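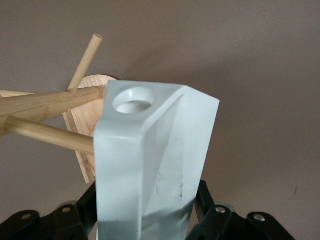

Ingeborg Marti wrote to us in April that a mug tree is a thing people are given, keep on the bench for a year out of politeness, and then pass to the op shop with the fondue set. She asked why the Warneck Household Office continued to list one among the recommended items for a small kitchen, when the same guidance tells new tenants to keep their benches clear. It was a fair question and it has been raised before, in less agreeable terms. The Office's position is set out in what follows.

The guidance concerned is the leaflet issued to people taking up a first tenancy in the Brora flats. It covers the kitchen in a single page. A kettle, two saucepans, a frying pan, a colander, a chopping board, a drying rack and a mug tree are named, along with cutlery and crockery for the number of people in the flat. The leaflet has been revised several times, and at each revision the mug tree has been proposed for removal. At each revision it has stayed.

The case against it deserves to be stated at its strongest. A mug tree occupies bench space, and bench space in a Brora kitchen is scarce. The usable run between the sink and the stove is 1,050 millimetres, on which the tenant is expected to prepare food, boil water and put down the shopping. Mugs hung in the open collect dust and, if the tree is anywhere near the stove, a film of cooking fat that shows itself only when somebody runs a finger around the rim. A cupboard has none of these drawbacks. It has a door.

To this may be added the objection that the objects themselves are often poor. Many are top-heavy. Many have a base too small for the load they invite, and the cheaper sort arrive with the pegs glued in at slightly different angles, so that mugs on neighbouring pegs knock together whenever one is lifted. A tenant who fills one side before the other will sooner or later have the whole thing over, and the sound of crockery meeting lino at six in the morning is not quickly forgotten by the people downstairs.

The Office accepts all of this. We would nevertheless ask readers to consider what happens in a small kitchen where there is no mug tree.

The Brora flats have one overhead cupboard, with two fixed shelves. The upper shelf is beyond the comfortable reach of a good many adults. The lower shelf is therefore the only one in daily use, and it must hold plates, bowls, glasses, mugs and whatever dry goods will not fit under the bench. Mugs are awkward tenants of a shelf. They have handles, which prevent them from standing close together, and they are too tall to leave any useful space above and too short to justify the height they are given. People respond by stacking them. A stacked mug sits inside its neighbour at a tilt, with the weight resting on the rim, and the rim is where mugs chip. Those who have cleared a kitchen at the end of a tenancy will know the row of chipped mugs pushed to the back, kept because they still hold tea and never offered to visitors.

Taking the mugs off that shelf releases more room than any other single measure we know of that requires no tools. Plates can be lifted out without first moving something else. Bowls may be kept right side up. In return the tenant gives up a patch of bench no larger than a bread and butter plate, and the space above it, which was doing nothing. We regard this as a good exchange. Our advice to keep benches clear was always directed at things that spread, such as mail, chargers, half-used packets and the lids of containers whose bases have been lost. A mug tree stays the size it was on the day it was bought.

There is a second argument, which we put forward with slightly less confidence. Objects with a fixed number of places exert a quiet discipline on the household. A shelf will accept one more mug almost indefinitely. A tree with six pegs will hold six, and the seventh has to be considered on its merits. Our Nkuna Street office ran a donations table for several years and the commonest item on it, by a very wide margin, was the promotional mug. People do not set out to own fourteen mugs. They come home with them from conferences, fun runs and the desks of departing colleagues, and a cupboard conceals the accumulation until the shelf will take no more. The tree makes the number visible each morning at the hour when the mugs are wanted.

Ms Marti's letter went on to say that she lives alone and uses the same mug every day, and that a tree bearing one mug would look forlorn. We see her point. The leaflet was written with two- and three-person households in mind, and the next edition will say so. A single hook beneath the overhead cupboard would serve her as well or better, provided the lease permits a screw in the underside. In the Brora flats it does. In the older Rondetia buildings it does not, and tenants there should ask before reaching for the drill.

On the matter of material the Office has a preference, and since correspondents often ask, it may as well be given. We favour bamboo or timber over wire. Wire trees are lighter and easier to wipe, but the coating wears through at the points where handles rest, and a worn peg will leave a grey mark on a pale glaze that no amount of scrubbing entirely shifts. A plain dowel peg with a rounded end is kind to a handle and kind to the hand. The fine grain of bamboo does show tea splashes if they are left, and the wood should never be soaked or put through a dishwasher. A damp cloth once a week and a dry one after it will keep it in good order for years. Where a peg works loose, a little wood glue and an evening's patience are all that is required - we have seen perfectly sound trees put out on the nature strip for want of both.

Buyers should look at the joint between peg and pole before they look at anything else. A peg set into a drilled socket will carry a heavy stoneware mug. A peg merely butted against the pole and glued will not do so for long. The angle matters as well: a peg that rises steeply keeps the mug from sliding off when the tree is turned, while one that is nearly level will shed its load at the first bump. The base should be wide in proportion to the height, and if the tree can be rocked with one finger when empty, it should be left in the shop.

As to where it stands, we suggest the end of the bench furthest from the stove and nearest to the kettle. Mugs should be dry before they are hung, as water trapped in the curve of a handle runs down to the peg and stains it. Heavier mugs go on the lower pegs and lighter ones above, with the load shared between the sides. Anyone storing a tree in a box between tenancies may lay it on its side without harm, so long as nothing is stacked on the pegs.

We do not claim that the mug tree is a handsome object or that every household needs one. The Office has received suggestions over the years that the leaflet should confine itself to necessities, and that a person can drink tea perfectly well without a recommended means of storing the mug. That is so. A person can also live without a colander. The leaflet exists to make the first months in a small flat a little easier for people who have often never had to furnish a kitchen, and who have limited money with which to correct mistakes. An inexpensive item that frees most of a shelf has earned its line on the page.

The next edition goes to print with a run of 2,000 copies. The mug tree remains in it, with an added sentence for those living alone and a short note on checking the pegs. Further correspondence on the subject may be sent to the Warneck office, where the fondue set, about which Ms Marti was rather severe, is also under review.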